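Fotdale hand-held gripper kit, reviewed after a winter of evenings

I bought the Fotdale pair in December, on Nelu Vasiliu's say-so, and I've grown very fond of them (my wrists rather less so!). They came as 8 bags of parts, and the sheet inside is cheerful but brief, so do set aside a whole evening and a pot of tea.

A medicine label or box panel, bare wood and clear plastic containers, all at the same table: 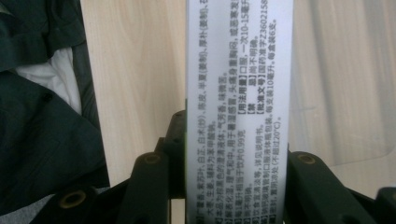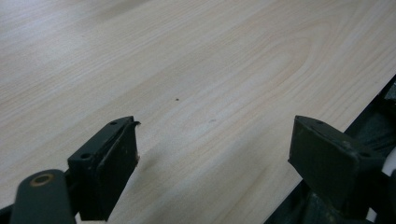
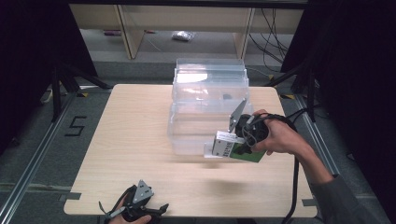 Grip and comfort

The fingers are lovely and chunky, and I like having one in each hand. The cable is my one real grumble, as I'd have liked it to leave further back from the wrist. At 108 pounds the pair I'd still buy them again, and Miroslava Polák has already asked to borrow mine.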